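Chores and machines: where the handling work stands

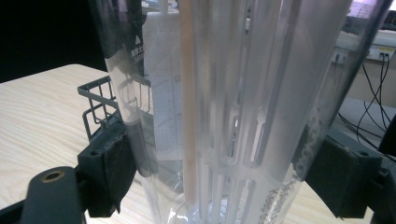
Clear packaging remains the least popular item on our handling list, and it took up most of the bench time this past quarter. Readers of the January issue will remember that we split household and packing-room chores into three groups: rigid and opaque, soft, and transparent. The first group is close to routine. The second is slow but improving. The third still produces the widest spread of results from one day to the next, and the reasons are worth setting out for anyone weighing a purchase.

A transparent cylinder gives a depth sensor very little to work with. Light passes through the near wall, reflects off the far wall, and picks up whatever is standing behind. The sensor then reports a surface that is too far away, or no surface at all. Highlights run down the curve in long streaks and move when the viewpoint moves, so an edge found in one view may be missing in the next. Printed text helps, as it is fixed to the wall and can be tracked, but small print on a curve is hard to read once glare covers part of it.

Contents add a second problem. A stick or a slotted insert inside the tube is often easier to detect than the tube itself. Early versions of the grasp planner at Stodia aimed for the contents and ran the fingers into the wall. Yiran Dong, who maintains the planner, now has it fit a cylinder to the outer outline first and ignore anything inside that outline until contact is confirmed. The change cost some speed and removed most of the collisions.

Grip force is the third item. Two flat pads pressing on a round wall touch it along two narrow lines. Thin plastic flexes there before the motor current rises enough to register, and a tube that flexes tends to turn between the pads. Softer pad facings reduce the turning but wear sooner. Bellini has supplied two facing compounds for comparison and we expect to report on wear in the next issue.

The current test runs as follows. A set of 40 mixed containers is presented upright on a table, one at a time, with other household goods left nearby. The gripper must pick up each container, hold it clear of the surface for six seconds, and set it down upright within the marked area. Over the last full set the system completed 22 without help. A person wearing a padded glove, working from the same camera view on a monitor, completed all of them. Opaque containers in the same sizes were handled with only an occasional miss, so reach and finger travel are not the limiting factors.

Opening and emptying are separate matters. A lid that twists needs one hand to hold and one to turn, and the holding hand has to resist torque on a wall it can barely sense. Concetta Marras ran a short trial at the Trivivano packing room with a fixed clamp in place of the second hand. It works for one diameter at a time. A shop with a single product could use it today; a kitchen drawer could not.

For shop-floor readers the practical position is this. If containers arrive in a known orientation, in one or two sizes, against a plain dark backdrop, current equipment will load and unload them at a useful rate. If they arrive mixed, with clutter behind them, plan on a person at the station. Angled lighting is the cheapest improvement available and should be tried before any change of sensor.

For household readers the answer is still no for general tidying. Putting a clear tube back on a shelf takes a person a couple of seconds and very little attention. The same job took our system 59 seconds on average, including retries, and the retries are the part that needs work.

Assunta Ferraro is collecting container samples for the next set. Tall, narrow tubes with printing near the top and something loose inside are especially wanted, as are tubes with scratched or cloudy walls. Please send them empty of liquids and label the outer carton Cliltard bench, attention Ferraro. Samples will not be returned.

Settimio Zuccaro
Handling notes, July 2024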